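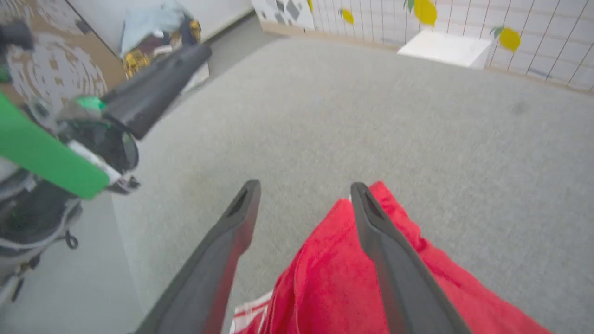 ## Red towels, red shirts, and where do you all fold?

**quiltedpear** wrote:

Hi everybody, long-time reader, and I finally have a laundry question of my own! I've been going back and forth over the red things in our house. I have a red terry towel with a white stripe band (the one at the top, yes, on the carpet) and a red T-shirt with white sleeves, and I can't decide if they belong in the same load. My mother washed every red thing alone in a bucket, and I still feel a little guilty when I don't.

My other question is about folding. I can do a plain T-shirt with my eyes closed, but the contrast sleeves on this one drive me up the wall, what with the striped trim and all. I bring one sleeve in, then the other, and by the time I get to the hem the first one has bunched up.

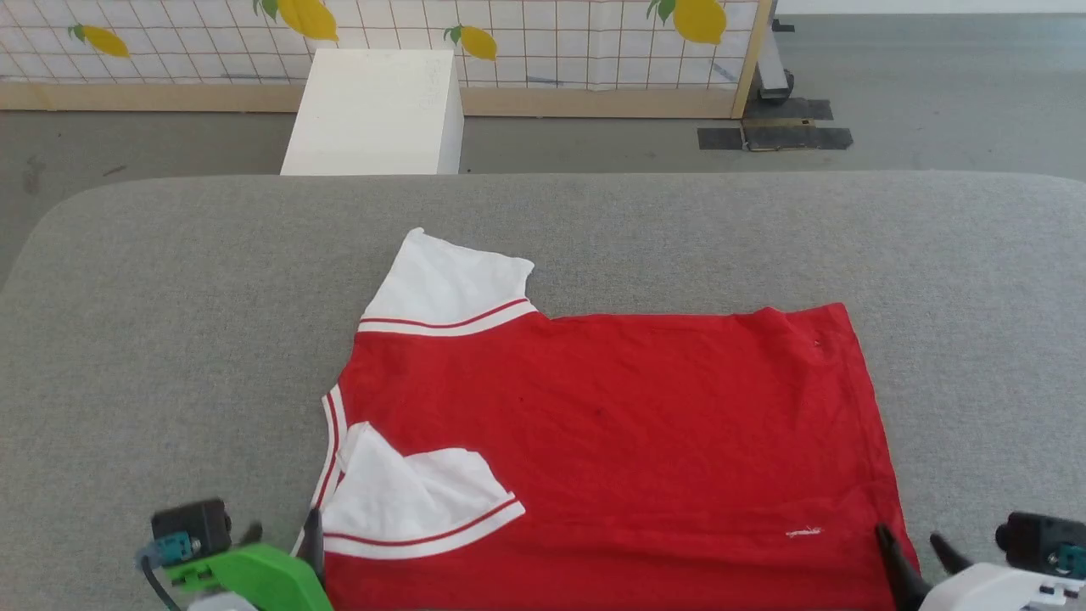 *One sleeve in, one to go.*

**marlow_pegs** wrote:

Welcome! Please do not put those together the first few times. I had a red bath towel from Swai that bled for 29 washes (I kept a tally on the inside of the cupboard door, I was that mad about it) and it took a perfectly nice white pillowcase with it. Cold water, reds only, and get the shirt out the minute the machine stops so the sleeves aren't sitting against anything red.

For the folding, smooth that sleeve flat with the side of your hand before you touch the other one. Yours looks pretty crumpled over the body there, and that'll print a crease right into the front.

**tubsandtins** wrote:

I'm going to disagree with marlow, with love. Most red towels are fine after two or three washes, and a shirt that's made red and white in the first place has been through plenty of wash water with its own sleeves. Toss in a color catcher sheet and live your life. I've got 53 towels in this house (we run a little guest place out in Rodlow, before anyone asks) and if I separated them all by color I'd never sit down.

I would get the towel off the carpet, though. Terry picks up every bit of fluff there is, and then you're washing it again.

**marlow_pegs** wrote:

Tubs, you and I are never going to agree on color catchers! I've pulled them out of the machine snow white and had pink socks in the same load. But fine, I'll give you the carpet.

**quiltedpear** wrote:

Oh, you two are wonderful, thank you. Reds on their own for now and then I'll get braver. I tried flattening the sleeve first on another shirt this afternoon and it does help.

Somebody asked me in a message what I fold on. It's a padded gray top with a fabric cover, and I love it, nothing slides around the way it used to on the kitchen table. And then there's the lemon panel standing behind, which I'm very fond of. It makes a pile of laundry feel a bit more like summer.

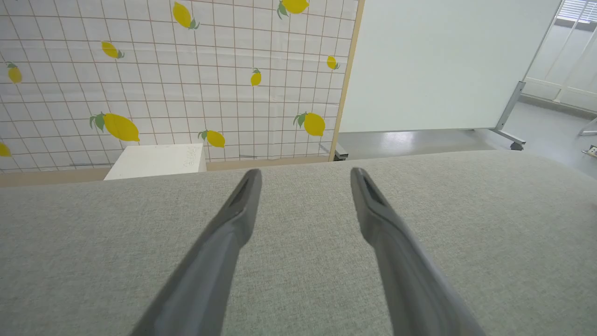
*The folding surface, with my lemons at the back.*

**henhouse_sue44** wrote:

The lemons!! I want that grid pattern for my pantry. Does the gray cover show lint? I had a padded top from Diltus and dark socks left fuzz all over it.

**quiltedpear** wrote:

It does a little, Sue, mostly after towels. I go over it with a damp hand before I start on shirts and that takes care of it.

**tubsandtins** wrote:

A rubber glove works even better, a slightly wet one. Same trick for your carpet.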